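Subject: Re: Re: marker pose flips in the wrist tracker, still there in the new build
List: Dunov users and developers
Date: 15 June 2024

Hi all, reply is inline, and sorry for the length. The short version is that I think the flips and the dropouts are two separate bugs and we've been blaming one for the other.

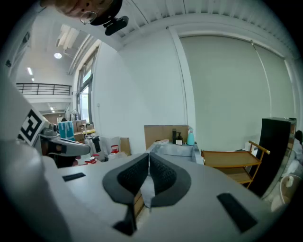

1. The quoted part

> I upgraded Dunov last night and re-ran the two-hand sessions. The
> pose of the other gripper still jumps when the marker gets near the
> side of the image. It looks like the whole hand rolls over for a
> frame or two and then comes back. Widening the gate in the filter
> made it worse for me. Is anyone else seeing this, or is it just my
> calibration? Also, is there a reason the tracker reports "lost" and
> then "found" with the same timestamp?

Yep, I'm seeing it too, so you can stop recalibrating (I did mine three times before I wrote this, so I feel your pain).

2. The flips

I went through one long session of 1,688 frames with the new build, marker detection on, filter off. I wanted the raw poses with nothing smoothing them over. The detector found the other hand's marker in 1,586 of those. In 113 of them the pose was the mirrored solution, the classic square marker ambiguity where two tilts explain the same four corners almost equally well. Most of those were out toward the left edge, where the lens bends things the most and the corners get mushy.

So the detector is fine! It's finding the square. We just pick the wrong answer out of two, and then the filter happily believes it. That would also explain why your wider gate made things worse: you were letting the bad pose in.

What I'm running now is pretty dumb. Keep both solutions, predict where the hand should be from the last good pose, and take whichever one is closer in rotation. If they're both far off, take neither and coast. It's a small change in the solver wrapper and it doesn't touch the filter at all. The jumps are gone on this session and on one other I tried, but two sessions is not a lot, so please beat on it.

One catch: if the very first pose is the mirrored one, you lock onto it and stay there, yikes. I wait for a few frames with a clear gap in reprojection error before I start trusting anything. There's probably a nicer way.

3. The lost/found thing

Different problem, I'm pretty sure. The Sikport bridge stamps messages when they leave the queue, and if two status changes pile up they both get the same time. Harmless in a log viewer, but our planner sorts by timestamp, so sometimes it sees "found" before "lost" and sits there waiting for a hand it already has. I switched my copy over to the capture time and the stalls stopped.

I haven't sent that one upstream yet because it changes the message layout and I know the Hornano folks parse it by hand. If you're one of them, would a new field at the end break you?

4. What I'd like from people

Logs, mostly. Raw detections with the filter off, corner positions included, and your lens calibration file. Sessions with both grippers in view are the useful ones. I'll put the patch on a branch tonight called two-solutions, against current main.

I'd love to have it merged before the September release, but I'd want somebody with a different lens to try it first.

> P.S. Does the replay tool work for you on the new build? Mine
> opens and then shows an empty timeline.

Delete the cached index next to the recording and open it again. The index format changed and it doesn't check the version. I'll file that one.

Cheers,
the person who keeps breaking the replay tool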